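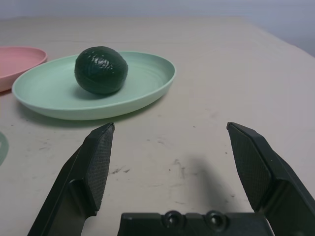
Plates, boards and pretend fruit: the table at Mumside

Mumside is the long room behind the Weralberg shop, and the table is where most of the food sets end up when they are out of their boxes. Marin Lazarević put this page together in February, mainly for people who have asked what the plates look like out of the catalogue.

The plates come in soft colours and are sold singly. Green, pink and yellow are the ones we reorder most. They have a raised rim, so a piece of fruit stays put when a child carries the plate across a room. The avocado goes well on the green. It is dark and glossy with a pebbled skin, and it is the piece that visitors pick up first.

The tabletop is pale beige and has its share of scuffs and smudges. We have tried several cleaners on it and the marks are part of it now. Tihomir Omerović would like a new top before the summer – we shall see what the budget says.

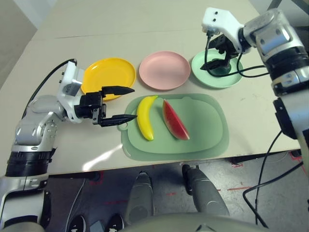

Yellow, pink and green plates at the back, with the banana and the watermelon wedge on the cutting board.

The board is sage green plastic with rounded corners and a small loop for hanging it up. Ours goes on a hook by the sink at the end of the day. It has a raised rim as well, though round fruit will still roll off if the board is tipped. The watermelon wedge has red flesh and a thin green rind.

Sets are lent out for up to 26 days, with a limit of four plates and one board to each borrower. Please wash everything in warm water before it comes back and leave the pieces to dry on a towel. The dishwasher at Stojanovska bent two of our older boards last year, so hand washing only.

Shengli Ye looks after the lending shelf and is in the room until 7 in the evening. Missing pieces can be bought from the shop counter.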